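Automation > Features > Working Rules

The binder is two inches thick and most of it is dead. Page after page on fencing, light curtains, lockout tags for a line of presses that got sold off years ago. Then a tab marked BENCH, in pencil, and behind it four sheets of paper. Those four are the ones people read.

Tutwood does small-batch handling trials. Household goods mostly. Cups, cloths, tubs, the stuff a robot in a kitchen would have to deal with and a robot in a car plant never sees. The bench rules came out of October, a bad month by all accounts, when the log showed 2716 trials and 848 of them had to be thrown out. Not for crashes. For paperwork, or the lack of it. Wrong object on the table. Right object, wrong start position. Lights changed halfway. Operator changed halfway and didn't write it down.

So, the four sheets.

Sheet one is the table. Only what's on the list goes on the wood. No phones, no coffee, no tape rolls. If it isn't in the trial it goes on the back desks, and the back desks can look however they like. The list gets signed before power goes to the arms, and again after. Two signatures, same person is fine, same minute is not.

Sheet two is soft things. Longest of the four. A mug has a handle and a rim and you can write down where the handle points. A cloth has nothing. Drop it twice and you get two different cloths. Early versions of the rule said "place flat," and people ironed it out with their palms so nicely that the robot did great and no one learned anything. Now the rule says drop from hand height, don't touch, photograph, go. If it lands off the table, drop again and write that down too.

Sheet three, liquids and anything that could be liquid. Never on the open table. Raised surface only, and a note of the level in the log, and you stop if it's moved closer to the edge than a hand's width. The hand's width bit gets argued about – whose hand – and there's a printed outline of one taped inside the binder now. Fine.

Sheet four is people. Where you sit, when you stand, who calls stop. Anyone can call stop. You don't have to say why. You do have to write down that you did.

None of this is law. The big standards cover the machine – speed, force, how the emergency stop gets wired, what a risk assessment has to contain. Tutwood follows those and has a seperate folder for it. What they don't say is where to put the cloth. There's a hole between the standard and the table and every shop fills it with habit. Habit walks out the door when somebody quits.

Matvii Nazarenko rewrote the sheets over one long week. His first draft ran to 31 rules. He cut it by reading each one out loud at the bench and crossing out anything that made people look at the floor. What's left fits on four sides, big type, no flowcharts.

The table gets the most space of anything in it. 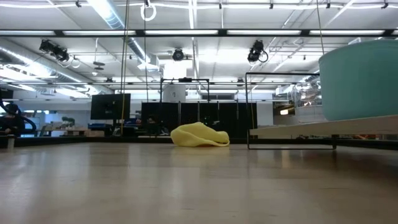
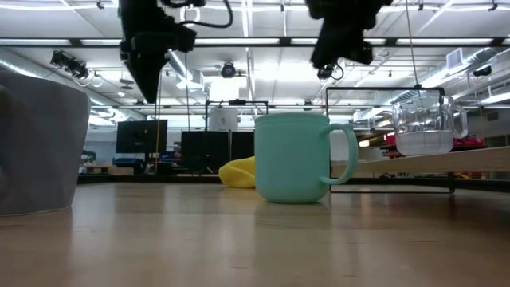 Matvii Nazarenko thinks the rules are already too long. Every line you add, he says, is a line someone will skip at four in the afternoon, and they won't skip the one you'd want them to. He would drop the second signature tomorrow. "It's the first one that catches things. The second one catches people who forgot to sign." He'd keep the drop rule over anything else in the binder, and he would make the stop rule the first page instead of the last. He has asked for that twice.

He has a point on order. Stop is on sheet four since sheet four was written last, no other reason, and a new operator flips through from the front like anyone would. It's on the list for the next revision. There is a list.

Other shops do it differently. Vuris keeps everything on a screen and the arms won't move until each box is ticked. Sounds tight. But tick boxes get ticked – one operator there admitted to clearing the whole page with a thumb in under three seconds, and the log says all good. Myung went the other way, no written rules at all for the bench, one senior person in the room at all times who decides. Works great until she's on vacation. Both places have asked for copies of the four sheets. Both got them, no charge, with the pencil notes still in the margins.

The margins might be the best part. Next to the lighting rule: "blinds count." Next to the object list: "lids are objects." That second one cost them a full day, apparantly. A lid left off the list, on for half the trials and off for the other half, and no way to tell which half from the numbers alone. Now a lid gets its own line, its own tag, its own signature.

Does it pay? Depends what you count. After the sheets went up the next full round was 1108 trials with 100 thrown out. Better than October by a long way, though it's a shorter round and a different set of objects, so don't frame it. Setup takes longer. Over a minute more per trial by the operators' own guess, and they feel every one. The schedule was built on the old pace and hasn't been fixed, which means the last block of the day gets squeezed, which is exactly when the skipping starts.

Some rules for writing rules, then, as collected at the bench and in no good order. Write it where the work is, standing up. Use the name people use; if everyone says tub don't write receptacle. One action per line. Put a version number on every sheet and burn the old ones – Tutwood found three different sheet twos in use on the same morning, all of them signed. Say what to do when the rule can't be followed, as that will be the first thing that happens.

And leave room to write. Rurano, who supply the log forms, sent a version with the comments box shrunk to a single line to save paper. It got sent back. Operators had been using that box for everything useful – cloth slid by itself, tub sounded odd, stopped trial, no reason. The replacement has half a page. First entry on the first new form, 7:40 in the morning: "pen doesnt work, found other pen."

Next revision is sheet three. The hand outline stays.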